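The Overmade Bed

I have stopped believing in the bed that looks like a hotel bed. Every June my sister-in-law reads me a checklist from a home blog called Wusus, 13 steps from bare mattress to "finished", and every June I count the same flaw: at no point does anybody get to lie down.

The claim is that layers make a room calm. I doubt it. Layers make laundry. A fleecy cover over a printed sheet is already two things to wash, dry and fold, and fleece doesn't fold so much as roll up into a lump.
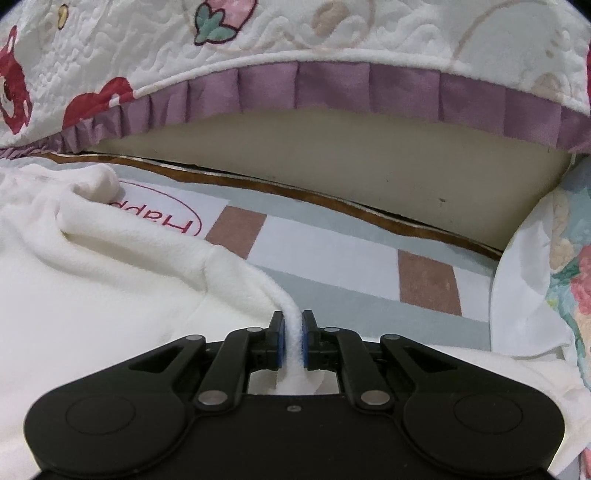 What the folding is for

Ask people why they square off a blanket and you'll hear about pride, or their mothers. Baltasar Figueroa, who rented me my first apartment, said a folded blanket takes up less shelf. Fine. I'll accept that one. But most of us fold a thing at nine in the morning and shake it out again that night, and the shelf never enters into it.

Then there's the matching. I was once shown a plain bedding set for 500 dollars, with the pillowcases extra. Meanwhile a white blanket with red bear heads on it keeps a person just as warm next to a plain cream cloth. 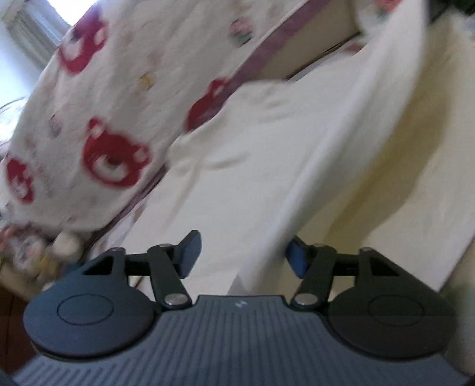

My own rule is looser and I don't expect converts. Pull the big cloth up, kick the bunched end toward the wall, leave the creases. It takes me 73 seconds - yes, I timed it - and the checklist people can keep their hospital corners. I'd like to see them still doing all 13 steps in February.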